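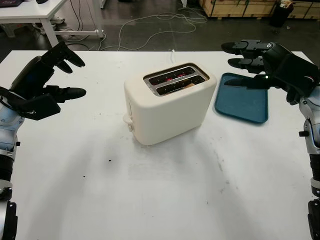

Grille-pain crème deux fentes, sous tension, pain dans la fente la plus proche. Plateau bleu canard à droite.

18 décembre 2025

Poste toasts, table blanche. Objectif du jour : fixer un réglage de référence pour le pain de mie clair avant de passer au complet de Dulidbridge.

Cordon ramené vers le bord du fond, pour dégager l'avant. Appareil légèrement de biais, levier côté gauche. Une seule tranche par cycle, l'autre fente reste vide. Tranches coupées à 16 mm, pesées avant et après. Cycle mesuré au chronomètre : 80 s sur la position 3. Katalin Borbély avait noté moins en juin, mais avec un pain plus sec.
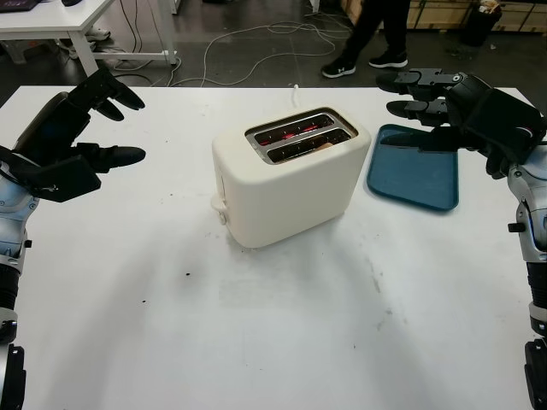 Perte de masse à reprendre demain, la balance dérive et je ne garde pas les valeurs. Pour la couleur, comparaison à la charte Vincze, sous le plafonnier uniquement. Laisser refroidir l'appareil entre deux cycles, sinon le deuxième toast sort plus foncé à réglage égal.

Le plateau à rebord convient pour la dépose. Il retient les miettes, la table beaucoup moins : points sombres et traces grises devant le grille-pain, à nettoyer avant la prochaine série. Éponge humide, pas de solvant.

Reste à faire : vider le ramasse-miettes, commander du pain, refaire la position 3 à froid.

Commentaires

Dezső Pintér : Combien de temps de refroidissement ? Ce n'est pas écrit.

Lilla Dudás : J'ai pris 28 minutes la dernière fois. Je propose de garder ça.

Géza Lengyel : Balance recalibrée, vous pouvez reprendre les pesées.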